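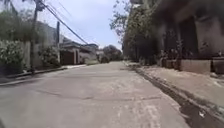 Courses > Mobile Robots > Perception and Planning > Handout 6

Finding the drivable surface on a street with no paint

Revised April 27, 2021

Most of the lane-keeping demos you will find online were made on roads with fresh white lines. Take the lines away and a good share of that software has nothing to say. The street for this handout is plain concrete with no lane markings, and your planner still has to decide where the wheels may go.

1. What the segmenter gives you

The Sundcombe stack labels each pixel as road, sidewalk, vegetation, structure, water or unknown. Treat the labels as opinions. Road and sidewalk here are both pale, dusty concrete, so colour is close to useless for telling them apart. What separates them on the right is the gutter and its curb edge, and on the left a low curb in front of the wall. If your mask runs smoothly from the roadway up onto the sidewalk, the model has learned "grey means go". Mark it wrong, whatever confidence score it prints.

The cracks and repair seams across the middle of the road cause the opposite trouble. An edge detector likes them very much. They are thin and dark and they cross the direction of travel, and a naive cost map will draw a fence there.

2. The gutter

Look at the lower right. Standing water in a gutter reflects light, and stereo matching on a reflective patch can return depths below the real surface, or no depth at all. Furnora's default setting fills missing depth from neighbouring pixels. I have never understood why this is on by default. In our case the neighbours are sidewalk and road, so the filler lays a tidy bridge over a drop. Turn it off and let the hole stay a hole.

Tree shade lies across the sidewalk and the upper edge of the same gutter. Shade, damp stain and water are all dark, and from one image you shouldn't expect to sort them out reliably. Give all three a high cost near the curb and move on.

3. Planning

The Kelter planner takes a cost grid and a vanishing direction. You can estimate the direction from the curb lines. Do not use the overhead cables. They sag, they run on a diagonal, and every year someone's line fitter picks them because they have the best contrast against the sky. Mask out everything above the horizon first.

Suggested starting values:
- replan interval: 300 ms
- curb margin: 11 cells
- unknown cells: treat as occupied

The last one makes the robot timid. I would sooner grade a timid robot. If you loosen it, say so in your write-up and show what it cost you.

4. On the published numbers

You will read that methods like these "solve" unmarked roads. Check what was tested. The Chan set we use has 106 street images, and a street with no cars or people on it, like ours, is about the kindest input you could ask for. A clean mask on an empty road tells you very little about the same road with a parked truck against the curb. A mean score also hides where the errors are: a few bad pixels along a gutter matter far more than a large blob of mislabelled sky.

5. To hand in

a) Your mask, with the right-hand gutter edge drawn by hand over the top.
b) The cost grid before and after you deal with the seams. Explain the change in plain words, no more than a page.
c) One failure you could not fix. Reports that claim none will be sent back.
d) The parameter file you ran, unedited, including the ones you are embarrassed by.

Group work is fine for (a) and (b). Write (c) alone. Late reports are accepted up to the first lab in June, with marks off.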